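Bouquet task, project log
Last updated: 9/23/22 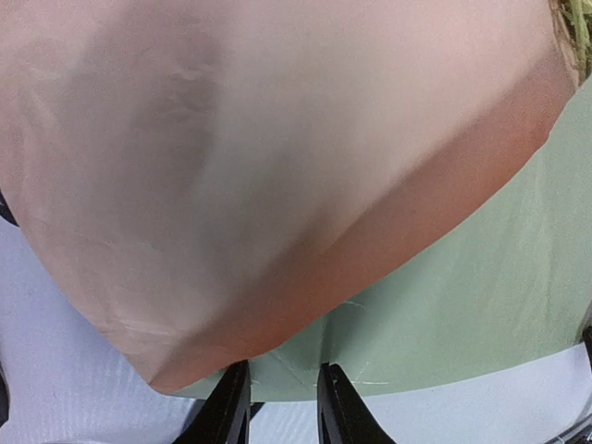
Spent the session on the wrapping step again. The arm has to take the free edge of the outer sheet, fold it over the stems, and hold it long enough for the tie. Pink goes on top and sage green under it, same order as in June. Telma Zapata wanted to swap them so the fingers would contrast better with the top layer. I voted no. The demonstrations we already have are all pink over green and I don't want to throw them out over a camera preference.

Main problem is still layer separation. Where the pink edge lies over the green, the policy does not distinguish between gripping one sheet and gripping both. From the wrist view the edge of the pink is clear enough to me, a curved line with a darker orange band along it, but the band is partly shading and it moves when the lights change. Trinidad Cabral thinks the model is following the band and ignoring the edge. Plausible. Test: same sheets, same fold, second lamp on the opposite side of the table. If grasp points shift with the shadow, she is right.

Creases are the other issue. The green sheet has picked up several fold marks and I can't tell whether they matter. We replace sheets when they tear and at no other time, so the training set contains every stage of wear with no label for it. Proposed a column in the log for sheet age. Trinidad agreed, Telma said she would add it to the Durnia form.

Dataset stands at 1,539 episodes. I reran the loader with batch size 64 and it finished without the memory error, so the error was the image cache after all and the Polell driver is cleared. Removed my workaround. Left the old config in the repo in case I am wrong.

Finger opening: currently 2 presets, wide and narrow. Narrow gets under a flat edge better but has no margin if the approach is off. Wide pushes the paper ahead of it and makes new wrinkles. I would like an intermediate value. The Arancibia controller accepts one, our interface does not expose it. Small change, mine to do.

Also to do: lamp test, write up methods section for the Jatuvance showcase draft, ask about more green paper, recheck the wrist camera mount screws.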